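Foldale two-finger gripper, Nikar controller
Used, sold as seen. Item condition: working, with a known fault (read below)

Stöcker's brochure calls this gripper "safe by design." We ran it for two years and would put it differently. It is a decent gripper with a bad habit, and we would like the buyer to hear about the habit from us.

The fault: after an emergency stop, the fingers open when power comes back. They do this with no command from the controller. Whatever was being held gets dropped. Hannelore Heitmann had an 800 gram part come down beside her hand in February, and we took the unit off the line that afternoon. Stöcker sent a firmware update, which was supposed to cure it. Csaba Barta repeated the test and got the same drop on 4 restarts out of 5. Their second answer was that our wiring must be at fault. We replaced the wiring. Same result.

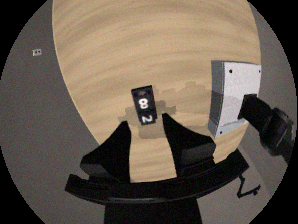 The simulator that comes with the Nikar package is no help here either. It restarts cleanly every time, so anyone who checks a cell only on screen will pass it. Mareike Kohlhase asked Stöcker whether the simulator models a power loss at all and is still waiting for a reply.

What we would still use it for: light parts, low heights, behind a closed guard. Do not use it where a person reaches in after a stop, whatever the data sheet says about shared work areas.

Included: gripper, controller, power supply, cable set, Csaba's test notes
Not included: mounting plate, simulator license
Warranty: none
Returns: not accepted for the fault described above

Questions and pickup times: Gerd Sperling, equipment sales
Listing last changed 10th January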